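Flaleck Control Suite for two-arm workcells

Flaleck is a control and planning package for benches where two arms share one work surface. It takes in camera streams from the head and the wrists, keeps a model of the bench and the objects on it, and sends joint targets to both arms from a single scheduler. It runs on an ordinary Linux workstation with a real-time kernel. No separate motion controller is required, provided that the arms accept streamed position commands.

Current release: 2,413
Release date: November 2, 2023

What is in the package

Tuvov is the perception module. It finds small objects on a flat surface and returns a pose, an outline and a confidence value for each one. Dark and shiny surfaces are handled by a separate branch, which relies on outlines more than on surface texture. Objects partly hidden by a finger or a bracket keep their last good pose until the view clears or a time limit is reached. The limit is set per object class; the default is 2,000 ms.

Yusuf is the planner. It treats the two arms as one system and checks every candidate path for contact between arm and arm, arm and table, and gripper and object. Cables are modelled as swept volumes attached to the wrist and elbow. The sizes of these volumes can be changed in the cell file, and they should be checked after any change to the cable routing.

Cirnurura is the recorder and replay tool. It stores camera images, joint states, gripper commands and planner decisions against one clock, so that a run can be stepped through later. A recorded run can be fed back to Tuvov with different settings without moving the arms.

Bench set-up

The software needs a head view that takes in both grippers and the surface between them, and one camera at each wrist. The head view is used for coarse location. The wrist view takes over for the final approach. Fingertips should differ clearly in colour from the table and from the parts being handled – red on a white table works well with the default thresholds.
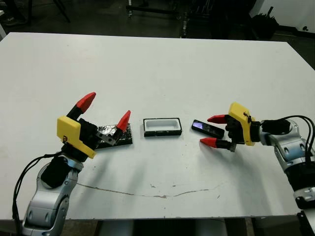
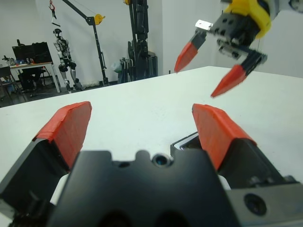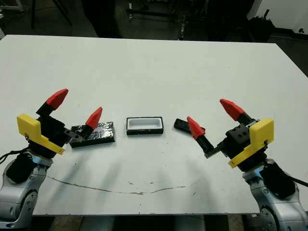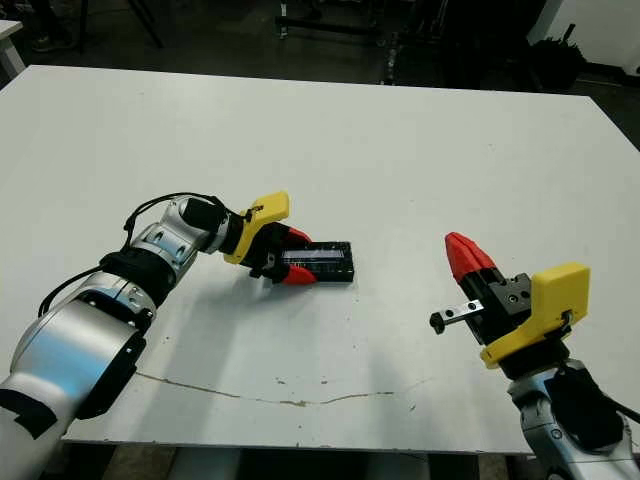
Two-arm bench with red fingertips and yellow gripper brackets. The second picture is a wrist view; the other three are head views.

Calibration

Calibration is run from the command line or from the set-up panel. Each arm visits a list of poses with a printed target fixed to the table, and the solver then works out the head camera, both wrist cameras and the table plane in one pass. The standard list has 105 poses per arm. A shorter list can be used after a fingertip change, as only the tool offset has to be found again.

Marks and scuffs on the table do not need to be removed. Tuvov keeps a background map of the surface and ignores thin lines and small specks that do not move between cycles. The map should be rebuilt if the table is turned or replaced, or if the lighting is moved. Shadows from the arms are predicted from the joint states and masked before objects are detected. This can be switched off for benches with even overhead light.

Grasp settings

Grasps are chosen per object class. Flat blocks and shallow open trays have ready-made entries. For thin flat parts, the planner prefers an approach along the table with the lower fingertip close to the surface, and the clearance is set in the cell file. Where one arm is holding a part, the other can be parked, held in a hover pose or given a separate task. The hover pose is the default.

Interfaces

Joint streaming over Ethernet, with a watchdog on each arm
Parallel two-finger grippers, position or force mode
USB and network cameras with hardware or software time stamps
Python and C++ libraries with the same call names
Cell file in plain text, reloaded without a restart

Limits

The object library holds up to 2,000 classes per cell. Clear plastic and mirror-finish parts are not supported by Tuvov in this release. Yusuf plans for two arms only. People moving in the background are ignored by the perception module, so Flaleck must not be used as a safety function, and a separate stop circuit is required.

Upgrading

Cell files from the October release can be loaded as they are. Recordings made before October must be converted with the tool supplied in the Cirnurura folder. Conversion writes a new file and leaves the old one in place.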